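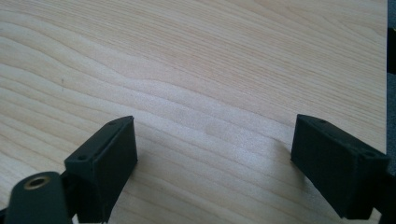

Terkbridge Tabletop Handling Set: README and Practice Rules

Maintained by Chukwuemeka Oyelaran, Data Standards Office, Zaltier

1. Purpose of this document

This README accompanies the Terkbridge Tabletop Handling Set and sets out the rules under which its recordings are made, checked and released. It is written for operators, station leads, reviewers and outside users of the set. Where an operator's local habit differs from a rule given below, the rule applies.

The word "must" marks a requirement. The word "should" marks a recommended practice that a station lead may set aside, provided the reason is written in the session log.

2. Contents of the release

The release contains 220 accepted episodes of tableware handling, performed by seated operators using a pair of hand-held grippers. A further 130 episodes were recorded and rejected. These are listed by reason in the file rejected.csv, and their recordings are not distributed.

Each episode folder holds the video streams, the gripper opening values, a plain-text task sentence and a copy of the station checklist. Times are given from the start of the episode. No calendar dates are stored with the recordings.

3. Station rules

3.1 The tabletop must be cleared and wiped before the first episode of a session. Small permanent marks on the wood are acceptable and should be entered in the station record so that reviewers do not report them as debris.

3.2 Cables must be led away from the operator's feet. Any cable attached to a gripper must have enough slack for the operator to reach the far edge of the table without pulling.

3.3 Floor numbers and tape marks must not be moved, covered or replaced during a session. If a mark comes loose, recording stops until the station lead has restored it.

3.4 Lighting should be left as it was set in the opening check. Bright patches on the tabletop are permitted where the grain of the wood can still be made out in the wrist view.

4. Gripper rules

4.1 Operators must open and close both grippers fully 2 times before the first episode, with nothing between the fingers. The opening values are compared with those held in the Rangel calibration sheet.

4.2 Fingers must be seated squarely on their brackets. A finger that can be rocked by hand is withdrawn from use and tagged.

4.3 Fingers must not be exchanged between the left and right units — even where the parts appear identical — without a new calibration entry.

4.4 The operator's own fingers must stay on the handles while an episode is running. Touching an object directly ends the episode, which is then marked "hand contact" and rejected.

5. Object rules

5.1 Bowls, saucers, mugs, spoons and chopsticks must be inspected for chips and cracks at the start of each session. Damaged ware is removed from the station and may not return to it.

5.2 Mugs should be placed with space for a gripper to close without pushing the neighboring mug. Where a task calls for a closely set row, the task sentence must say so.

5.3 All ware is used empty. Liquids are not permitted at any station.

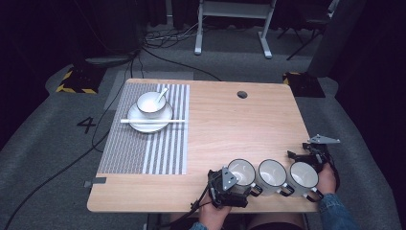

5.4 Handles may face in any direction the task sheet allows, but the direction must be varied from one block of episodes to the next. An early review found that operators returned to a preferred arrangement when left without instruction.

6. Conduct of an episode

An episode begins with both grippers still and ends when the operator has released the last object and withdrawn. Operators work at an ordinary household pace. Speed is not scored. A dropped object does not in itself lead to rejection; the operator should recover it with the gripper if it remains on the table, and the episode is then labeled "recovered."

Operators must take a break after 3 consecutive blocks. The station lead may call one sooner.

7. Review and acceptance

Every episode is viewed in full by a reviewer who was not present at the recording. Disputed cases go to a second reviewer, whose decision is final. The task sentence must match what was done, and a mismatch is corrected in the text — never by trimming the recording.

8. Privacy

Operators' hands, sleeves and knees may appear in the head view. Faces, badges and personal papers must not. Operators may withdraw their recordings at any time before a release is closed.

9. Known limits

The set covers seated work at a single table height. Users should not treat it as evidence of safe performance by any machine operating near people.

10. Changes and contact

Proposed changes to these rules are filed in the Trestent tracker under "practice rules" and are reviewed each December. Corrections to labels may be filed at any time and should give the episode folder name and the time in question.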